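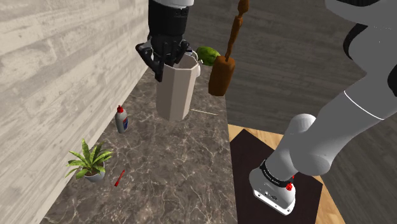
I dropped the jug 24 times before I got the hang of it, and I'd like it on record that I pour my own tea every morning without trouble.

In fairness the jug wasn't real, and neither was the worktop or the watermelon on it. I'd gone to Clondura, a small outfit on the top floor of an old print works, to try grippers for an afternoon, and the first surprise was that I'd be doing it at a desk. Everything there gets tested in simulation first. You pick an arm, bolt a hand on the end of it with a menu, and off you go. I'd brought steel-toed boots!

My guide was Hatem Tawfik, who has been at this for 7 years and has the patience of a driving instructor. He set me up with two hands. One was the plain black gripper that most people would picture if you said "robot arm" to them. The other was Gastton, the firm's own design, a proper hand with jointed black fingers that curl when you squeeze the controller (and twitch when you sneeze, as I found out).

I went straight for Gastton, obviously. Who wouldn't? It feels marvellous for the first five minutes. You squeeze, the fingers fold in, and your brain decides the thing belongs to you. Then you try to lift something. My first few goes pushed the jug across the marble like a curling stone. On the next few I got it up by the rim, felt terribly pleased, and watched it swing out of my grasp the moment I tilted the wrist.

"You're grabbing," said Hatem. "Try closing one finger and waiting."

So I waited. The knack with a hand like that is to let one finger touch first and then bring the rest round slowly — more like picking up a kitten than a hammer. A jug with flat sides is kinder than a round one as well, because the fingers have something to settle against. Once I'd learned that I was lifting it nearly every time, and I got quite showy about it.

Then we swapped over to the plain gripper, and I'm sorry to report that it took all the fun out of the room and did the job better. Line it up, close it, lift. The hard part moves from your fingers to the arm, as you have to come at the thing from the right direction or you simply knock it over. I spent ages hovering beside the rim, nudging down a hair, nudging left a hair, muttering.
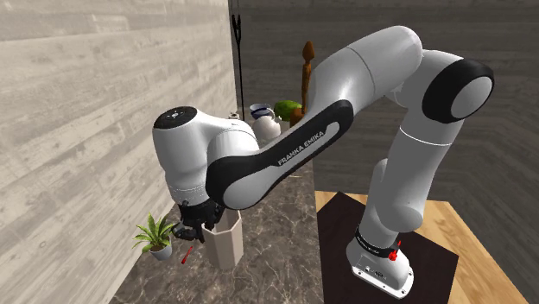 Which of the two would you buy if you were starting from nothing? The plain gripper, and then a fancy hand a year later, once you know exactly which jobs the plain one can't manage.

Hatem's view is a bit kinder to the hand, as you'd expect from someone who helped draw it. He pointed out that the plain gripper only looked clever because I'd been asking it to pick things up and put them down. Ask it to work a trigger spray or turn a bottle cap and you're stuck. I did try the cap. I was stuck.

We also had a go with two different controllers. Mansour is a glove, stretchy and slightly sweaty, and it's the only sensible way to drive all those fingers. Berkulari is a chunky stick with a trigger, and I loved it. My wrist loved it too. After an hour in the glove my thumb was aching in a place I didn't know I had.

One grumble. Nothing in the simulation pushes back. You can crush that jug with all your might and your hand feels only air, so you end up watching shadows and gaps to judge when you've made contact. Hatem says the next glove will buzz at the fingertips. I'd have paid for that on the spot — I kept leaning towards the screen as if being closer would help.

Before I left he ran the same lift over and over by itself, 2,000 times, with the jug shifted slightly each go. It took less time than making the coffee. I asked how many it had dropped and he turned the screen round to face the wall, so I took my boots and went home.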